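Border talks between Skarnon and Naltitz, are they worth anything?

jsandhu
The ceasefire on the river line lasted 2 weeks this time. Both sides say the other one fired first. The new round of talks is set for Sunday in Garnden and I don't see what has changed. Naltitz still has troops on the east bank.

turcotte_north
What changed is the fuel price. Naltitz can't keep an army out there through November.

jsandhu
People said the same last winter and they stayed.

a_shukla
I'd go anyway if I were the Skarnon side. Talks cost nothing. They got 40 prisoners back after the last round.

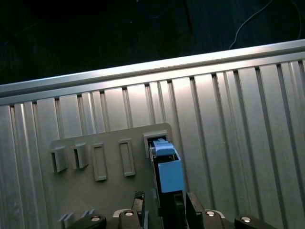 And the families of those prisoners don't care who looked weak at the table. My issue is with the monitors. There are 20 of them for 200 miles of river, so no one can prove who broke what.

jsandhu
Talks do cost something. Every pause lets Naltitz dig in — look at the bridge road.

bergthora_b
Skarnon dug in too. Their own defense minister said so on the radio.

turcotte_north
Do you have a link for that?

bergthora_b
No, I heard it live. It was the morning show, Pramila Gautam was interviewing him.

a_shukla
I heard it too. He said "improved positions," so take that how you like.

jsandhu
Fine, both sides then. I still expect shelling by the end of the month.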